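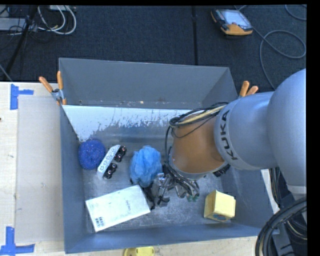 Yi-chun Peng wrote to me after the April post that I was wrong about noodle soup, that the broth is the easy part and any kitchen with bones and a big pot can manage it, and that I should go to Gukoline and order the dry noodles before I published another word on the subject.

So I went! And then I went again two nights later, which should tell you how it's going.

Gukoline is the narrow place next to the tire shop, with the green awning and the menu taped up inside the window. I must have walked past it 100 times on my way to Tremow for pastries and never once gone in. More fool me. There are 20 seats, most of them at a counter that runs right along the kitchen, and if you get there before six you can have the corner stool, where the smell of frying shallots comes straight at you (my jacket still has it, and I'm in no hurry to wash it).

The dry noodles come in a wide bowl with the sauce hiding at the bottom. You have to dig. Black vinegar, sesame, chili oil, a bit of lard I think, plus a sweetness I couldn't place and the cook wouldn't tell me. The noodles are thick and a little uneven, with real chew to them, and they hang on to the sauce all the way down. I ate the first half far too fast and then made myself slow down so there would be some left when the cucumbers came.

Oh, the cucumbers! Smashed, very cold, loads of garlic. Get them. Get two if you're sharing with anybody who says they only want a bite.

I did order the soup too, just to be fair to my own side of the argument. It's a clear pork broth with white pepper and greens, and it's lovely – lighter than the one at Trandasen, less salty, the kind you could drink out of a mug on a bad morning. But I kept reaching back over to the other bowl. Yi-chun, you win this one. I still say the Trandasen broth is worth crossing town for in January.

On the second visit I tried the pork and chive dumplings, pan-fried, eight to a plate. Good crisp bottoms, juicy filling, wrappers a touch thick at the pleats for me. My sister loved them exactly as they were and finished mine while I was up getting napkins, so take my complaint with that in mind.

A few practical bits. They're cash only, and the nearest machine is inside the gas station on the corner. The kitchen closes at nine, and the dry noodles were gone by eight the second time I was there. Tea is free and you pour it yourself. The chili oil is sold in jars by the register, and mine is already half empty – it's wonderful on fried eggs.

Next up is the new lunch counter across from the library, where I'm told the thing to get is the beef roll.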